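Dos brazos, una cuadrícula y muchas tazas

El proyecto Oter estudia cuánto puede reducirse el número de demostraciones humanas sin que un robot deje de colocar bien la vajilla

Quien programa un robot industrial suele empezar por las coordenadas. Quien entrena un robot para manipular objetos domésticos empieza, desde hace unos años, por las demostraciones: una persona guía la máquina a distancia, se registran las posiciones articulares y las imágenes, y una red neuronal aprende a reproducir la correspondencia entre ambas. El procedimiento funciona razonablemente bien cuando los datos abundan. El laboratorio de manipulación de Kumthorpe ha dedicado la mayor parte de su último proyecto, Oter, a la situación contraria.

La cuestión de partida es de orden práctico. Una demostración bimanual exige un operador entrenado, una estación de teleoperación calibrada y tiempo para devolver los objetos a su sitio entre un intento y el siguiente. La preparación consume con frecuencia más minutos que la propia tarea. El conjunto de referencia del laboratorio, llamado Idden, reúne 2.000 demostraciones de agarre y colocación con tazas, vasos y envases. Oter parte de un subconjunto de 177.

La reducción no se hizo al azar. El equipo divide la superficie de trabajo en casillas y anota, para cada demostración, la casilla de origen del objeto, la de destino y la orientación inicial. Con esa información se construye una tabla de cobertura. Una demostración entra en el subconjunto solo si ocupa una combinación que las anteriores habían dejado vacía, o si el objeto aparece en una postura poco representada: tumbado, inclinado, con el asa orientada hacia la base del brazo. Las repeticiones casi idénticas, muy numerosas en Idden, se descartan.

El criterio tiene un coste. Al eliminar las repeticiones desaparece también la variabilidad fina del operador, esas pequeñas correcciones de trayectoria que enseñan al modelo a recuperarse de un error. Para compensarlo se añadió una segunda etapa, en la que el robot ejecuta la política aprendida y el operador interviene únicamente cuando la pinza se desvía. Las intervenciones se guardan con una marca propia y reciben un peso mayor en el entrenamiento posterior — un recurso conocido en el aprendizaje por imitación, aunque aquí se aplica por casilla y no por episodio completo.

La representación de la acción es el otro elemento del método. En lugar de predecir la siguiente posición articular, el modelo Yang predice secuencias cortas de desplazamientos de la pinza expresados respecto al objeto. Cada consulta a la red devuelve 6 pasos, de los que se ejecuta la mitad antes de volver a consultar. El solapamiento entre predicciones sucesivas suaviza el movimiento y limita la acumulación de errores. La referencia relativa al objeto permite además que una misma demostración sirva para varias casillas, siempre que el brazo alcance la nueva posición sin acercarse a sus límites articulares.

La taza cogida por el borde fue la tarea más informativa. El agarre deja un dedo dentro del recipiente y otro fuera, y admite poca desviación lateral. Si la pinza desciende inclinada, el dedo exterior empuja la pared y la taza gira antes del cierre. En las primeras pruebas, el modelo entrenado con Idden completo fallaba sobre todo en este punto. La explicación del equipo es que los operadores habían alternado dos estrategias, borde y asa, sin un patrón claro, y la red tendía a promediarlas. El subconjunto reducido conserva ambas, pero las separa mediante una etiqueta de estrategia que el modelo debe inferir antes de moverse.

En la evaluación, realizada en septiembre, la política de Oter completó aproximadamente el 94 % de los intentos con objetos ya vistos durante el entrenamiento. Se consideró válido un intento cuando el objeto terminaba apoyado de forma estable en la casilla de destino, sin asistencia y sin contacto entre los brazos. La colocación en la casilla correcta pero con el objeto volcado se contabilizó como fallo.

Con objetos nuevos el rendimiento desciende, y lo hace de manera desigual. Las tazas de diámetro similar apenas plantean dificultades. Los envases de cartón sí: su sección no es circular, la parte superior en pendiente reduce las zonas de agarre útiles y la masa cambia según el contenido. El modelo, que no dispone de medida de fuerza, cierra la pinza con la misma consigna sobre un envase vacío que sobre uno lleno. La incorporación de la corriente de los motores como entrada adicional figura entre los cambios previstos.

Queda abierta la coordinación entre los dos brazos. Oter los trata como agentes que comparten observación pero reservan casillas por turnos, de modo que ninguno entra en una zona que el otro tiene asignada. El esquema evita colisiones y simplifica el análisis de fallos. También impide las tareas en las que ambos deben actuar sobre un mismo objeto, como sujetar un envase mientras se desenrosca el tapón. El laboratorio ha empezado a registrar demostraciones de este tipo, con una tabla de cobertura ampliada que incluye la posición relativa de las dos pinzas.

La tabla, por ahora, se rellena a mano. Un detector de objetos podría asignar las casillas de forma automática, pero confunde con facilidad la orientación de las tazas blancas tumbadas, y un error en ese campo altera la selección de todas las demostraciones que vienen detrás.

Contacto con la redacción | © Todos los derechos reservados | Volver arriba
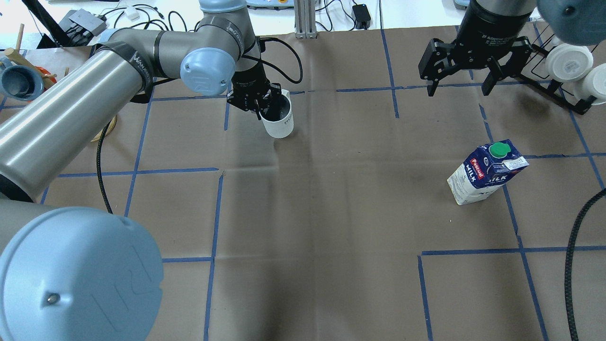 Una pinza de dos dedos sostiene una taza blanca por el borde sobre la superficie cuadriculada con cinta azul.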